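The Planner Says Eleven Things

Halima Minja did not believe in the confidence score. She had said so in April, when Drastora shipped the new planner, and she said so again on the morning the score came up as 71.

"Seventy-one what?" she asked.

"Percent," said Butel.

"Percent of what?"

Butel scrolled. He was a patient man and he had written most of the release notes. "It's a blended measure," he said.

She had worked on motion software at Brerncombe long enough to know what blended meant. Somebody had added two numbers that had no business together and picked a color for the result. This one was green. She opened the log and went to line 1174, where the planner had written, in its chatty new style: I understand the task. I will move the shoes.

"Which shoes?" she said.

"It knows which shoes."

"It says it knows."

Out on the floor the left arm had gone to the left stand. Its gripper was over the heels of the pair there, and according to the log it had been "preparing to engage" for a good while. The middle stand was still empty. The tester in the black T-shirt stood behind the table and pointed down toward the pair on the left with one finger, the way you would show a child where the spoon goes.

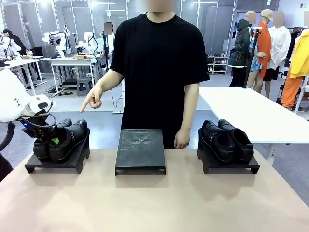 What the Log Said

Halima read it out loud in a flat voice.

"Human is indicating target. Target confirmed. Replanning."

"See?" said Butel. "It took the gesture."

"It was already at that pair. It would have confirmed a passing moth." She went up a page. "Same sentence, before anyone had lifted a hand. Human is indicating target. What was it looking at then?"

Butel came around to her side of the desk and read the page twice. He pulled up the gesture module, then the script that turned the module's output into sentences, and was quiet over that for a while.

"There's a default string," he said.

"Of course there is."

"If the detector times out, it fills in the last template. So the log doesn't have a hole in it."

"I like a hole," said Halima. "I can find a hole."

She deleted the template and put back the old message, an ugly one, all capitals and an error code. Then she switched off the score. The green box on the dashboard went gray and Butel made a small noise.

"The customer likes the green box," he said.

"The customer can have it back when you tell me what it's a percent of."

She started the planner over. The cursor blinked for a bit, and the first line came up: NO GESTURE DATA. E2. Holding position.

Halima reached for her coffee and began to read the timeout code from the top.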